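Speaker notes – Tuesday session, "Teaching by doing it over and over"
Yetunde Ajayi, Prondaneo

Start without slides. Ask who has trained anything on their own data. Wait for hands. Wait longer than feels ok.

Slide 2. The two-arm station. Wrist view first, then head view. Leave both up, let people look.
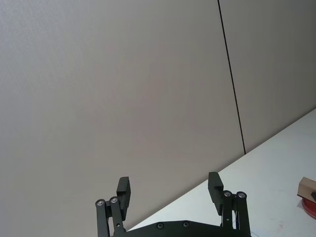
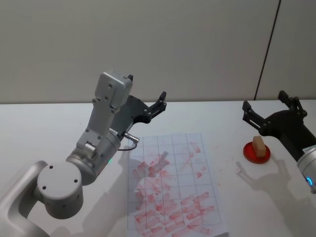
Say: same place, very different information. Wrist view can be mostly wall when the arm points away. People want to throw those frames out. We keep them. At run time the policy gets wall too.

Head view does the layout – paper, dish, both grippers. Wrist view is for the last couple of inches.

Slide 3. Numbers. Keep it quick.
3,087 episodes kept across all tasks
233 thrown out on review
89 in the first batch, nearly all mine, nearly all bad. Too slow, too careful, lots of hovering. Model learned to hover. (pause, this usualy gets a laugh)

Slide 4. Episode rules
– Start pose varies. Not by a lot, but every time.
– 60 seconds max, then stop and label it as a timeout
– Never fix a mistake by hand. If the block tips over, either recover with the arms or end the episode.
– Operator says the label out loud before starting. Segers tool picks it up. Typing it later = wrong labels, we tried

Slide 5. Surface tasks are harder than pick and place. "Done" is fuzzy. How red is too red? Two reviewers at Astine disagreed all through September. We ended up scoring per grid cell, yes/no. Boring, works fine.

Mention shadows here!! Arms throw soft shadows over the work, model can read them as marks. Change the lights between batches. Don't go into the Peneck lighting story unless asked, eats five minutes.

Slide 6. What I'd do again
Fewer tasks, more variety inside each one. Review the same day. Swap operators at lunch, tired people all drive the same way.

What I would not do – record all week and look on Friday. Lost a whole batch to a bad clock sync, wrist stream was behind the head stream and teh preview looked fine.

If short on time skip 5, go right to 6. Clip at the end has no sound, talk over it.

Questions. Repeat them into the mic. Someone will ask about sim, answer is on the backup slide.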